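Warme Hände, neunzig Minuten: Warum wir wieder mehr massieren sollten

Ein Plädoyer für Öl, alte Handtücher und Paare, die sich Zeit nehmen
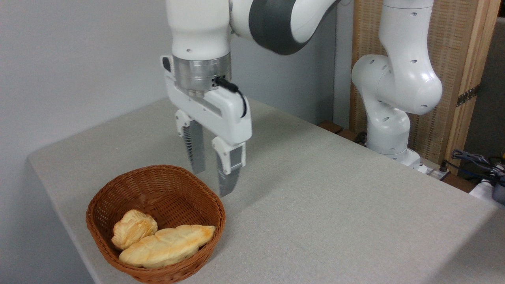 Ich habe in den letzten Monaten so viele Massagen gegeben und bekommen wie in den zehn Jahren davor nicht, und ich kann gar nicht aufhören, davon zu erzählen! Angefangen hat es mit einem Gutschein für einen Paarkurs in Kosteck, den wir eigentlich weiterverschenken wollten (zu peinlich, zu viele Räucherstäbchen, dachten wir). Jetzt liegt bei uns ständig ein Handtuch auf der Heizung. Und ich sehe überall nur noch Finger: Selbst bei dem weißen Roboterarm, der seinen offenen Greifer über eine hellgraue Tischplatte hält, schaue ich zuerst auf die strukturierten grauen Polster an den beiden Fingern und denke: Na, mit Druck und Reibung hat sich da jemand beschäftigt. Genau darum geht es nämlich auch auf der Matratze, um Druck, um Reibung und um die Frage, wie viel von beidem der Mensch unter einem gerade haben möchte.

Der Kurs fand im Prokorgate statt, einem Studio im Hinterhof, zweiter Stock, kein Aufzug. Sechs Paare, zwölf Matten, viel nervöses Kichern. In der ersten Stunde durften wir uns nur an den Unterarmen berühren. Klingt nach Erste-Hilfe-Lehrgang? War es überhaupt nicht. Wer seinem Partner nach vielen gemeinsamen Jahren einmal ganz langsam vom Ellbogen bis zum Handgelenk streicht, ohne dabei etwas zu sagen oder auf die Uhr zu schielen, der merkt, wie viele Stellen an diesem vertrauten Körper noch völlig unerforscht sind. Die Innenseite des Handgelenks zum Beispiel. Herrlich!

Danach kamen Nacken, Rücken, Füße, und am zweiten Abend auch die Bereiche, für die man die Tür abschließt. Die bekamen wir als Hausaufgabe mit, samt einem kopierten Zettel, auf dem in großen Buchstaben stand: LANGSAMER. Der Zettel hängt heute an unserem Kleiderschrank, innen, wegen der Schwiegereltern.

Das richtige Öl

Über Öl könnte ich Bücher schreiben, und andere haben das schon getan. Mein dickstes hat 487 Seiten, davon gehört ein erschreckend großer Teil der Mandel. Mandelöl ist auch wirklich eine gute Wahl, weich, fast geruchlos, lange gleitfähig. Mein Herz gehört trotzdem dem Tramolent, einem Jojobaöl mit einem Hauch Kardamom, das ich für 19 Euro bei Arrieta gekauft habe. Das ist ein winziger Laden gleich neben dem Bahnhof, vorne Seifen, hinten ein Vorhang, und hinter dem Vorhang alles Übrige. Man wird dort so freundlich und so selbstverständlich beraten, dass ich mit einem Öl, einer Massagekerze und einer Feder wieder herauskam. (Die Feder hat inzwischen die Katze.)

Ein wichtiger Hinweis, bevor jemand vor Begeisterung alles einschmiert: Öl und Latexkondome vertragen sich nicht, das Material kann reißen. Wer mit Kondom verhütet, nimmt für alles unterhalb des Bauchnabels ein wasserbasiertes Gel. Und parfümierte Öle haben auf Schleimhäuten nichts verloren, auch die schönen nicht. Wer empfindliche Haut hat, probiert einen Tropfen in der Armbeuge und wartet bis zum nächsten Tag.

So machen wir es zu Hause

Wir rechnen mit 90 Minuten. Ja, das ist viel, und ja, es geht auch kürzer, aber unter einer Stunde kommen wir beide kaum aus dem Alltag heraus. Die Heizung läuft vorher, denn geölte Haut kühlt schnell aus, und wer friert, denkt an Socken. Die Handys bleiben in der Küche. Das Fläschchen steht im warmen Wasserbad, die Laken sind alt, die Fingernägel kurz.

Dann wird gefragt. Das war für mich die größte Entdeckung des Kurses: wie aufregend eine ganz schlichte Frage sein kann, wenn man die Antwort auch wirklich abwartet. Fester? Weiter links? Noch mal genau so? Wir haben uns auf drei Wörter geeinigt, „mehr“, „weniger“ und „bleib“, und das letzte ist mit Abstand das schönste. Wer liegt, muss nichts leisten und darf ruhig einschlafen. Ist bei uns vorgekommen, mitten im linken Schulterblatt, und ich habe es als Kompliment genommen.

Ob aus der Massage mehr wird, bleibt offen. An manchen Abenden ist die Luft schon beim Nacken wie elektrisch, an anderen trinken wir hinterher Tee und reden bis Mitternacht. Beides hat unserem Bett gutgetan, und zwar deutlich! Seit kein Programm mehr abgearbeitet werden muss, fassen wir uns auch tagsüber öfter an, beim Abwasch, im Treppenhaus, an der Supermarktkasse.

Im April bietet das Prokorgate den Aufbaukurs an, Thema Füße und Kopfhaut. Wir sind angemeldet, das zweite Fläschchen Tramolent steht schon im Bad, und an den alten Laken übe ich gerade, wie man Ölflecken mit Gallseife wieder herausbekommt.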